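By Eusebio Salazar
January

Section 4. Setting Up the Sabbagh 2602 for a Small Acoustic Show

The box says the Sabbagh is ready to play in two minutes. It isn't, unless you like feedback. Set aside the better part of an afternoon the first time, and don't let the band in until step 7.

These steps assume one singer, one or two acoustic guitars and a room with up to 300 seats. For a full band with a drum kit, go to Section 6. For the outdoor stage at Weddale, use the separate sheet. The wind does things to the microphones that no setting in this section will fix.

1. Put both speakers on their stands with everything switched off. Place them in front of the microphones, never behind or beside them. The sales leaflet shows a speaker behind the singer. Ignore the leaflet.

2. Raise the stands until the speakers clear the heads of a seated audience. Lock the collar, then pull down on the pole to check that it holds.

CAUTION: The collar can click without locking. Always test it by hand before you walk away.

3. Run the speaker cables along the wall. Tape them down flat wherever people will cross. If you must cross the center aisle, use a rubber cable cover.

4. Plug the microphones into channels 1 and 2 and the guitars into channels 3 and 4. Turn every fader all the way down.

5. Switch on the mixer first and the speakers last. At the end of the night, go the other way.

NOTE: The mixer has a button marked "Auto Room." It plays a loud hiss and then claims to have tuned itself to the hall. I have run it in the same empty hall, with nothing moved, and been given very different results each time. Leave it off and use your ears.

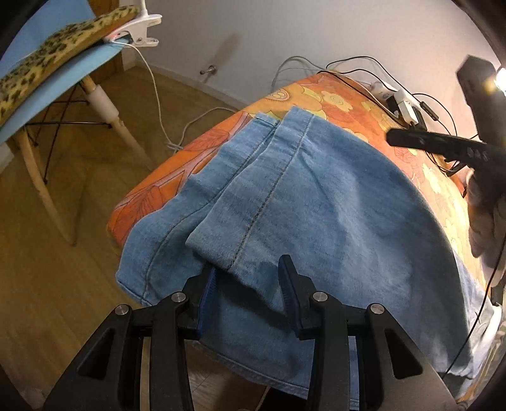
Issue 2, p. 17

6. Have someone talk into the first microphone at show volume. "Check, one, two" tells you very little, so ask for a whole verse of something. Turn up the gain until the red light flickers, then back it off until it stays dark. Do the same for channel 2.

7. Bring in the guitars one at a time. Pickups vary a lot, and the player will tell you theirs is fine. Listen for a boomy low end. If you hear it, cut a little at the knob marked LOW before you touch anything else.

8. Bring up the main fader slowly until you hear the first hint of ringing, then pull it back well below that point. Mark the spot with tape.

CAUTION: Do not plug or unplug a guitar while its channel is up. The pop can damage the speakers, and Plenent does not cover it under the warranty — I have asked.

9. Walk the room while the singer keeps going. Stand in the back corners and under the balcony if there is one. If the words are hard to make out, try turning the guitars down before turning the voice up.

10. Save the settings under a name you will recognize next month. "Test" is a poor choice, and there are already several of those.

About the Flukier add-on. This is the small box that is supposed to kill feedback on its own. It does catch a steady whistle. It also mistakes a held note on a harmonica for feedback and cuts it dead, sometimes in the middle of a solo. If you have one, set it to its lowest level and leave it out of the guitar channels. If you don't have one, I wouldn't spend the 400 dollars until you have tried moving the speakers.

For monitors and stage wedges, see Section 5.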